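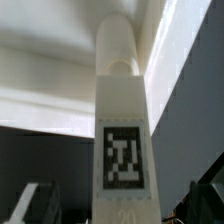 *Posted by the Kudville workbench, Tuesday, April 27, 2021*

I promised back in March that I would write up the money side of the little arm, and then of course I wrote two posts on cable ties instead. So pour yourself something, because I have the notebook open and I plan to go through it.

The budget was 3000 dollars, all in. I picked that number before I had priced a single thing (please don't do this), and I held on to it out of pure stubbornness. The arm itself was always going to eat the biggest piece, so I bought it secondhand through Trajkovski, who sent it in a crate so well padded that I'm still finding foam in the garage. Then came the gripper. I went back and forth for weeks between the Grorken and the Edeck, and ended up with the Edeck at 823 dollars, mainly for the fingers, which you can swap without taking the whole wrist apart. The Grorken is a lovely thing and I still look at it online some evenings!

What I hadn't planned for was everything small. Wrist camera, mount, a longer cable, a second longer cable when the first one turned out to be the wrong kind, a decent power supply, clamps. All of that together came to 251 dollars, and it had exactly zero lines in my original plan. If you are making a list of your own, give the small stuff its own page.

The markers, on the other hand, cost next to nothing. They're black-and-white squares on a paper-pale label, and each one goes on the front of a white piece with a number on it. The one I've been working with lately is number 20, a block with a rounded column on top, and I've grown fond of it. I had been pricing a fancier sensing setup at 800 dollars, and I'm going to leave that money alone for now and see how far a plain camera and a square label will take me.

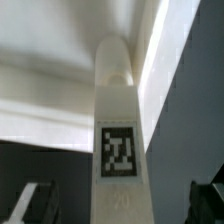
Marisol's Garage wrote in under the last post to say I should spend the 800 on a spare set of fingers and a proper emergency stop before I even think about sensors, and that the people who skip the stop button are always the ones who buy it in a hurry later, with overnight shipping.

Well, I can't argue with that, and the stop button has moved to the top of the page. The spare fingers I'm less sure about. Edeck sells them in pairs, and I'd like to get through the summer with the ones I have and see how they wear before ordering more. Maybe that's me being cheap again.

Next on the list is a sturdier table, which I keep putting off, as I'd have to clear the corner with the paint cans first.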